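Storage boxes against the butterfly wall

Gallery 2 in the small-spaces series. Text and captions by Diễm Đinh.

The first gallery was the linen shelf. For this one I stayed with plastic boxes, the kind with a latch or a handle that end up holding thread, lunch, first aid or nothing in particular. The set lives in the butterfly bay, which readers of the Trondham pages will have seen half papered in April. All three walls are done now. The paper is a light pink ground with big moths and butterflies in magenta, orange and purple, and the floor is a black line print of flowers and birds on white.

Papering notes, for those who wrote in. Thịnh Nghiêm cut the panels and I hung them. The pattern has no obvious repeat line, so we matched the corners by eye and stopped worrying after the first one. The back panel went up first, then the sides. The paper cost less than the paste and brushes together. The floor sheet came from Aubert as an offcut 132 cm wide, and we trimmed it to suit.

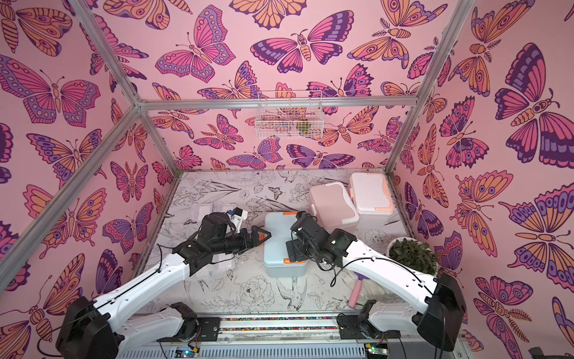
I had planned to keep everything to one colour and gave up on that early. Pale blue sits well against the pink, and orange latches pick up the orange in the wings. Pink boxes against pink paper are harder to find at a glance, which matters if you are the sort of person who puts things down and walks off. Ngọc Đồng suggested labels on the lids. I don't like labels on lids, because they peel, but a card tucked inside works well enough.

The basket is white wire and hangs on the back wall just under the top bar. Wire is a good choice over a busy pattern. A solid basket would cover a good part of the paper, and we paid for the paper. It suits light things you want to reach without lifting a lid. I wouldn't load it with jars.

A few points on choosing boxes:

Latches are worth having if the box travels. For a box that stays on a shelf they slow you down.

A carrying handle is handy until you want to stack, so check whether it folds flat.

Compartments are good for small things of one type. They waste room if you store anything long, such as scissors or a ruler.

Wash new boxes before use. Warm water and dish soap will do, and dry the corners with a cloth.
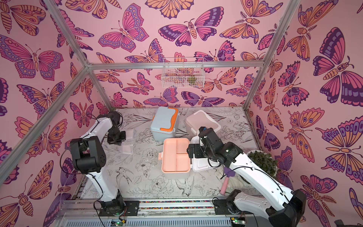 Chiến Giáp writes that the compartments are the part he would pay for. He keeps fuses and picture hooks in a divided box and says he used to have them all in one ice cream tub, where the hooks caught on everything. His only complaint is with hinged lids on a narrow shelf, where there is no room behind for the lid to drop. He turns the box side-on and opens it that way.

I have the same trouble with the hall shelf and will try his method there.

Small coolers also make decent dry storage in the off-season. Leave the lid ajar for a day first so the smell goes. Mine hold wool over winter.

Gallery 3 will be the Ekmont drawers, once the runners are back on. Earlier galleries are under Storage in the side menu.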